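**Westik moves day service for adults with learning disabilities to a half-day timetable**

Westik, which runs day services in and near Drunditz, will change the timetable of its adult learning program in November. The present full-day block will be replaced by two half-day sessions, one starting at 9:30 a.m. and one at 1 p.m. Members may book either session or both.

The program has 27 members. Most have a learning disability, and several also use a communication aid. Under the current arrangement a member who can manage only a morning is still recorded as attending for the full day, and the unused hours cannot be offered to anyone on the waiting list. The new booking record, called Prusent, logs each half day separately.

Session content stays close to what is offered now. Mornings cover money handling, reading signs and timetables, and travel practice on local buses. Afternoons cover cooking, percussion and gardening. Written materials will be issued in an easy-read format with one instruction per line - a change members asked for in the spring survey.

Westik has set aside 2,333 dollars for the switch. Of this, 2,000 dollars pays for staff training in supported communication, and 200 dollars goes to printing. The remaining 133 dollars is held for replacement symbol cards.

Transport is the main open point. The minibus makes one round trip a day, and a midday run would need a second driver. Until that is settled, members who book a single half day will need to arrange one leg of the journey themselves. Families who cannot do so are asked to keep the full-day booking for now, at no extra charge.

Booking forms are available at the front desk in print, large print and audio. Forms should be returned by the end of the month before the change. Current members keep their places whichever option they choose.

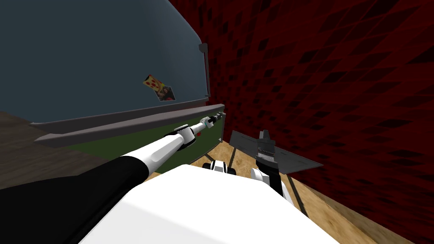
*T. Mabaso*

Support workers can fill in a form on a member's behalf - the member's own choice of session must be marked on page two.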